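**17/04/2025 – Tooling notes**

## The new grasp planner, two weeks in

Most of you have seen the mail from Ginance about version 5 of their planning package. It promises that the hand will "understand" a sink. I have now spent enough hours with it to have an opinion, and the opinion is that it plans a bit faster, fails in new places, and has a much nicer settings page.

Let me start with the good part. The old planner treated every obstacle as a box. A tap became a fat block hanging in the air, and the arm took a long detour over it. The new one keeps the rough shape of the object, so the fingers can come in from the side. Svitlana Hnatiuk ran both versions on the same 20 saved starting poses, and the new one found a path for all of them. The old one gave up on 4. That is a real difference and I won't pretend otherwise.

What I do question is the claim that follows from it in the release notes, namely that path planning near fixtures is "solved". A path is only as good as the map it is drawn on. Our map comes from depth data, and depth data has never liked chrome. On shiny surfaces we get holes, or worse, we get points that sit well behind the metal. The planner then reports free space with full confidence. It has no field for "I'm not sure", and I looked for one.

Åsmund Lindholm says this is a perception problem and should be kept off the planner's bill. Fair enough, up to a point. But the planner is the part that sends the motion, and if it takes in a point cloud with a hole in the shape of a tap, I would like it to at least raise a flag. The Plustel node we used last December did that. It was slow and ugly and it stopped every time the cloud got thin, which annoyed everyone, me included. I miss it now.

There is also the matter of the confidence score. Each grasp gets a number between zero and one, and the number looks very exact. I went through the log for one session, 3452 lines of it, and the score hardly moved between approaches I would call safe and approaches I would have stopped by hand. Gøran Rustad thinks the score was tuned on matte objects only. I asked Ginance and got a link to the same release notes.

The wrist view is where I would put our effort. It sees what the head camera can't once the hand is close, and at that range the problem is easy to understand: a polished spout behind a fingertip, a glossy white edge beside the thumb, reflections on both. Any segmentation model that wants my trust should be able to tell where the finger ends and the tap begins in a view like this one.

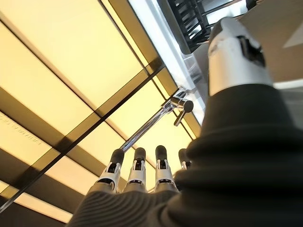 ## What we are changing for now

- **Planner:** version 5 stays on the test branch. The main branch keeps the old one, detours and all.
- **Reflective surfaces:** Britt-Marie Åberg has written a small filter that marks thin regions of the cloud as occupied. It is crude. It also blocks some perfectly good grasps – please log those and leave the threshold alone.
- **Hand mask:** the thumb is missing from the self-filter in the config named Magnusson. If you copied your settings from there, check yours before you blame the planner for refusing to move.
- **Speed:** keep the slow profile on for anything near a fixture. The faster one is still in the menu and I have asked for it to be taken out.

Lakmal Haque is collecting failed plans in the Lurkby folder. Save the raw cloud with each one, along with the joint states and the version number. A screenshot of the path viewer is nice to look at but we can't replay it.

If Ginance ships an update with an uncertainty field, I'll run Svitlana's poses again and print the results in this spot, good or bad. Until then, please don't put the word "solved" in any slides.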